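Home | News | Business | Streaming | Policy | Reviews | Newsletters

Irar loses bid to carry local stations in Plarkley

Saturday, February 29, 2020

Streaming service Irar must stop carrying six local broadcast channels in the Plarkley area unless it signs deals with the stations that own them, a district judge ruled.

The decision is a setback for the company, which had argued that its $6-a-month package was no different from a household antenna with a longer cord. The judge disagreed, writing that Irar "sells access to programs it has not paid for" and that the location of its antennas did not change that.
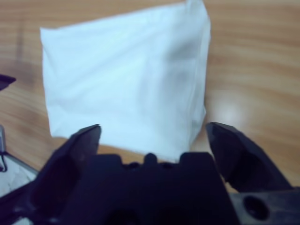 Irar launched in Plarkley in November with local news, weather and sports as its main draw. The company told the court it had 1,774 paying customers in the area. Of those, 426 had signed up for a yearly plan, and it was not clear whether they would get any money back.

In a statement, Irar said it was "reviewing all options" and would keep its recorded-show library open to customers while it does. Live channels will go dark at the end of the billing period – a date the company did not give.

The suit was brought by Sakalauskas Media, which owns two of the six stations. It said it had offered Irar the same terms it gives cable companies and got no answer. Sakalauskas asked for damages on top of the order, but the judge put off that question to a later hearing. 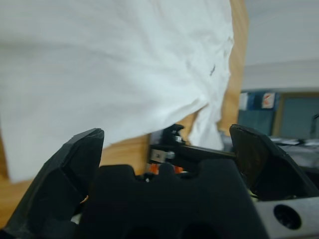
White cloth against a light brown wooden panel.

The ruling does not reach Jestness, a rival service that streams many of the same channels. Jestness pays station owners a fee for each subscriber and passes most of it on, and its basic plan costs several times what Irar charges. It raised prices last year and has said it may do so again.

Irar has 85 employees, most of them in engineering and customer support. The company said no layoffs were planned. It has not said whether it will appeal, and its plans to open in two more cities are on hold – the sign-up pages for both were taken down after the ruling.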